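Losaver Assisted Living
Equipment Review Group
Minutes of the December meeting

Opened 10:05 a.m., dining room annex.
Chair: Sadao Uchida
Present: Uchida, Iyer, Marchetti, Pell, Tran
Apologies: Dobson
Minutes taken by Pell

1. Previous minutes
Accepted with one correction. Under item 4 the quote for the stair rail should read "supply only". Moved Tran, seconded Marchetti. Carried.

2. Matters arising
The replacement lift battery has arrived and is in the store. Tran still to book the electrician.
The insurer has replied about equipment on trial. Loaned units are covered while on site provided a staff member is in the room. Letter filed with the Gulance papers.

3. Gulance tidy-up service, trial offer
Sadao spoke to the written offer, which was sent out with the agenda. Gulance would supply one mobile unit with a two-finger gripper, set it up for bathroom work in the east wing flats, and send a technician each fortnight. The work covered is putting toiletries back on shelves, handing items down from cabinets on request, and picking up dropped things from the floor. Cleaning of toilets and wet floors is not included.

Cost is $2,000 for the set-up and $600 a month after that, with no charge for the first month. Either side may end the arrangement on 5 weeks' notice. Spare fingertips are listed at $377 a pair and the first pair is included.

Marchetti reported on the demonstration in flat 2, held in the bathroom at the resident's request. The technician wanted to begin with the wall cabinet over the basin, as the shelves there are the ones residents ask for help with most often.

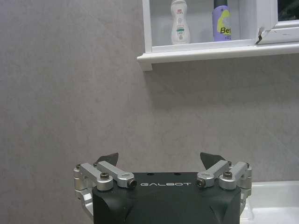 Iyer was not convinced that shelf height was the main difficulty. Residents can mostly reach the bottom shelf already, and what they ask staff for is the heavy bottle, the one that slips when their hands are soapy. Iyer would like to see the unit lift a full litre of shampoo, hold it while someone gets a grip on it, and let go only when told. If it can't do that the group would be paying for something a lower shelf would fix.

Sadao agreed this should be put to Gulance before anything is signed. The offer gives a lifting limit for the arm but says nothing about rounded or slippery containers.

Tran asked who resets the unit if it stops partway through a job. Under the offer staff may press stop and wheel the unit clear, and anything further is done by phone with the technician between 8 a.m. and 6 p.m. Tran noted that most bathroom calls come before eight. Marchetti to ask for a 7 a.m. start on phone support and what it would add to the monthly fee.

Pell raised privacy. The unit has a small camera near the gripper. The offer states that pictures are kept on the unit and wiped at the end of each day, but the service agreement attached to it allows "selected footage" to be kept for fault finding. The two need to say the same thing. Residents or their families would need to sign a separate consent form in any case.

The Etitz offer was also tabled. It is for a fixed arm on a ceiling rail. Cheaper by the month, but it would mean drilling into the ceilings and it serves one room only. Agreed not to take it further this year.

Resolved: That the group ask Gulance for written answers on grip of filled and slippery bottles, phone support hours and storage of footage, and hold over a decision on the one-month trial until these are received. Moved Iyer, seconded Tran. Carried, Marchetti abstaining.

4. Cabinet repairs
Marchetti has a list of bathroom cabinets with chipped or cracked trim. To be passed to maintenance whether or not the trial goes ahead.

5. Other business
Pell asked that offers be sent out in larger print. Agreed.
The shower chair catalogue is in the office for anyone who wants it.

Actions
Sadao: letter to Gulance with the three questions; short note to Etitz declining
Marchetti: phone support costs; cabinet list to maintenance
Pell: draft consent form
Tran: electrician

Closed 11:20 a.m. Next meeting at the same time and place, once the Gulance reply is in.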